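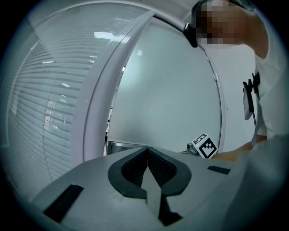

Grey gripper body, black pad to the left. White T-shirt at right.

Forum > Seismology and instruments > Home stations

Last updated 13 January 2026

Automatic picks versus picking by hand on a noisy site

prorero_hill
I've had a vertical geophone on a slab under the house for nearly 6 months, logging to the Chu network server. The server runs its own picker and publishes an arrival time for anything it thinks is an event. For the period I've gone through, it flagged 829 arrivals at my station. I've been checking them by eye and a lot of them are trucks on the grade behind us. Is there any point in me picking by hand, or should I just raise the trigger threshold and leave it?

tallus
Raise the threshold. A short-term over long-term average trigger will fire on anything with a sharp start. Trucks usually have a slow build, so if yours are triggering, your short window is probably too long.

quoll_ridge
I'd disagree with that. If you raise the threshold you lose the small local events, and those are the only ones a home station adds anything to. The big ones are already covered by proper stations. Put a band-pass on it first. Mine is 2 to 15 Hz and the road noise dropped a good deal.

tallus
A band-pass like that won't touch trucks. Most traffic energy sits right in that band. It depends on the distance to the road and what the ground is.

quoll_ridge
It worked at my place. I'm on basalt with thin soil. I accept it might not on clay.

prorero_hill
We're on clay, unfortunately. The road is closer than I'd like too. I tried a filter from 5 Hz up last night on the stored data and the trucks are still there, only a different shape.

Delwyn Whitelaw
I look after the station list for the Petitz group. Please don't raise the threshold on the server side without telling us. The association step wants an arrival at 3 or more stations before it declares an event, so a false pick at one site is mostly harmless. A missed pick can drop a small event off the catalogue altogether. If you want a quieter log for yourself, set that on your own display and leave the feed alone.

tallus
Fair enough for the feed. I was talking about his own log. I still think 829 picks with most of them rubbish must slow the associator down.

Delwyn Whitelaw
It handles more than 1,000 a day across the group without trouble. The time goes into the location step, and that only runs once there's an association.

bodus_creek
Has anyone tried one of the neural network pickers on a single vertical channel? The one I ran at Bodus was trained on three-component data and it was poor on S arrivals, as you'd expect. P was all right. It did ignore the quarry pump, which the old trigger never managed.

quoll_ridge
I ran one for a while and went back. It gave me a probability and no reason for it. With the ratio trigger I can see why it fired.

bodus_creek
I don't need a reason from it if the pick is in the right spot. I compared it against my own picks and on clean arrivals there was very little in it.

prorero_hill
Thanks all. I'll leave the feed as it is, filter my own display, and hand pick anything the group catalogue lists as an event. Would those be useful to you, Delwyn?

Delwyn Whitelaw
Yes, if you note the uncertainty on each one. Send them through at the end of February and I'll compare them with the automatic times.

Comments (3)

marl: Same trouble here with a washing machine. Moving the sensor to the far corner of the slab helped.

gibber_plain: What sample rate is the original poster using? I couldn't find it in the thread.

prorero_hill: 100 samples a second.

Recent threads
Burying a geophone in reactive clay
GPS timing drops out under a metal roof
Choosing a colour scale for spectrograms
Petitz group: new station codes
Hum on a long sensor cable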